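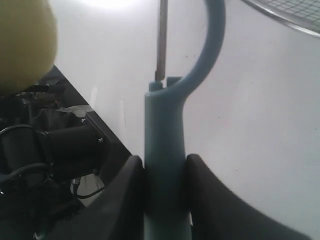

Light blue plastic tool with a hook handle.

FLITUM FOOD BUYING CLUB
Minutes of the members' meeting, 21 March 2021
Place: upstairs room, Skinner Hall

The chair opened the meeting once the late arrivals had found seats. Apologies had been received from four households and were read out. One proxy form had been handed in unsigned and was not accepted.

1. Minutes of the November meeting

The minutes had been sent out with the order sheets. A correction was asked for under the item on flour: the club agreed to try the stone-ground flour for two orders, and the minutes said one. With that change the minutes were approved.

2. Matters arising

The scale. The large scale has been repaired and reads correctly when checked against an unopened bag of sugar. It should be left on the low bench and not carried up and down the stairs. The small scale is still good enough for spices.

Missing crate of beans. Givov has credited the club for the crate that did not arrive with the November delivery. The credit shows on the last statement and has been shared among the households that ordered beans.

Key to the side door. The hall now has a key box. The code will be given to whoever is down to receive the delivery and will not be put in the newsletter. Two old keys are still out, and anyone who finds one in a drawer should return it to the hall office.

3. Money

The balance at the close of the last order was $1,143. Most of this is money already paid by members toward the next order and cannot be treated as spare. The only large bill coming up is the hall rent for the summer months.

A member asked if the balance should be kept in the regular account or moved. The chair said that the amount goes up and down so much between orders that there is little point in moving it. The meeting was content to leave it where it is.

Late payment came up again. The rule is that payment is due before the order is sent to the supplier. In practice the order has been sent with a few payments still missing, and the club has covered the gap. After some discussion it was agreed that from the next order, any household that has not paid by the closing time will be left off. The reminder will go out the evening before. A member who has trouble paying can talk to the chair in private, and the old arrangement for paying in two parts stays as it is.

The markup stays the same. A proposal to lower it was withdrawn when the rent was explained.

4. Produce

The club has been buying fresh produce with the dry goods since last fall. Opinions on it were mixed. The onions, carrots and cabbages have kept well and most households want them again. The salad greens were wilted on arrival both times and will be dropped until the weather or the delivery time changes.

Citrus took up most of this item. Lemons are ordered by the case and divided on the day. Members with small households said the minimum share is too large and that the fruit goes soft before they can use it. Others put up lemons in salt or freeze the juice and would gladly take more than they get now.
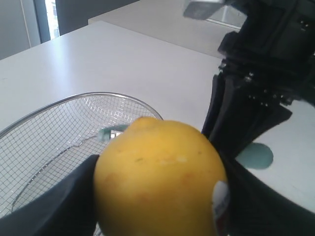

Thodoris Dimitriou asked if the minimum share could be dropped altogether, with each household writing down the number of lemons it wants and the case being ordered only when the numbers add up to a full one. He said he had done the oranges that way at his last club and it had meant less arguing on the day, though there were months when no case was ordered at all.

The chair said the order sheet would have to change, as it only allows whole shares at present. Another member said that she would prefer to know there would be lemons every time, even if she had to take a few extra. A third suggested a swap box by the door, where anyone could leave fruit they did not want and others could take it. There was support for the swap box whichever way the ordering is done.

It was agreed to try ordering by number for the next two orders and to set out a swap box. The matter will come back to the meeting after that. Fruit left in the swap box at the end of the day goes to the hall kitchen.

On quality, it was pointed out that the supplier sends two grades and that the club has been getting the lower one to save money. Marks on the peel do not matter for juice, but several members use the zest and would like a cleaner peel. The price difference was not known at the meeting and will be found out before the next sheet goes out. Members were reminded to wash fruit before zesting, whatever the grade.

5. Deliveries and sorting

The driver from Givov now comes earlier than he used to. On the last delivery the door was still locked and the pallet was left on the sidewalk under a tarp. Nothing was lost. Two people must be at the hall from opening time on delivery day, and the sign-up list has been redrawn to show this. The late afternoon shift has been cut, as the sorting is normally done by then.

Bags. The club is out of the large paper bags and will not be buying more. Members should bring their own bags or boxes. Jars are fine for oil and honey if they are clean, dry and have a lid that closes. Please write your name on the jar and not just on the lid. At the last sorting a number of lids ended up on the wrong jars and it took a long time to put right.

Oil. The drum tap drips. A new tap is on order. Until it comes, a tray must be kept under the drum and emptied before people leave, and the floor by the drum should be wiped as well as the tray.
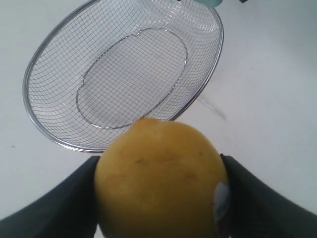
Rice is to be weighed out before the flour from now on. Flour dust gets into everything on the bench and the rice customers have complained. The bench should be wiped down between the two. Whoever is weighing should call out the amount and a second person should mark the sheet, as was done in the first year of the club. Mistakes have crept in where one person does both.

Sorting sheets will be printed in larger type. This was asked for at the last meeting and overlooked.

Leftovers. Anything not collected by closing time is put on the shelf with the household's name and kept until the next evening the hall is open. After that it is offered to other members at cost. Cold items cannot be kept at all, as the hall refrigerator is for the use of the lunch group. Two households lost their butter this way in the winter. The chair asked members to telephone if they are going to be late, and to arrange for a neighbor to pick up if they can.

6. Ordering by computer

The club has been offered a free trial of Utik, an ordering page which lets each household enter its own order and adds up the totals. Those who had tried it found it easy for whole cases and awkward for split ones. It also sends a message every time anyone changes an order, and this will have to be turned off if we use it.

Some members do not use a computer and do not want to start. The chair gave an assurance that paper sheets would still be accepted and that somebody would type them in. It was asked who that somebody would be. No name was put forward, and it was agreed that the trial will not begin until there is one.

A member asked what would happen to addresses and phone numbers entered on the page. The chair will read the terms and report. For the trial, household names only would be used.

7. Recipe sheet

The recipe sheet that goes out with the order has been well liked. The next one is on things to do with dried chickpeas. Suggestions for the one after that were preserved lemons, barley soup and a plain rye loaf. Preserved lemons had the most hands. Recipes should be short enough to share one side of the page with the order notes and should use things that are on the price list. Please give measures in cups and spoons as well as by weight. 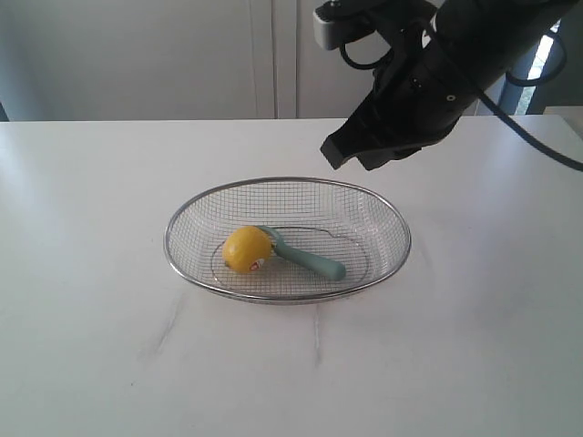 Wire-mesh basket with a lemon and a teal-green utensil.

8. New members

There are 12 households on the waiting list. The club can take in four of them now without needing a second pallet. It was agreed to invite the four that have waited longest. They will be asked to come to one sorting before placing their first order, so that they can see how the bench is set up and where things are kept.

It was suggested that the rest of the list might like to form a second club, using the same supplier on a different day. The hall would have to be asked about the room. One member offered to write to the people on the list and see if there is interest.

9. Any other business

The back stairs are slippery when it rains and the light at the bottom is out. This has been reported to the hall. Use the front stairs for carrying until it is fixed.

A tea towel, a child's rain boot and a glass measuring jug were left behind after the last sorting. They are on the shelf by the coats.

One member would like to buy or borrow a grain mill and asks that anyone with one to spare get in touch through the chair.

The price of oats is going up with the next order. The new price will be on the sheet.

10. Next meeting

To be held after the second of the two trial citrus orders, in the same room if it is free. Items for the agenda should reach the chair before the order sheets go out.

The meeting closed and members stayed to stack the chairs.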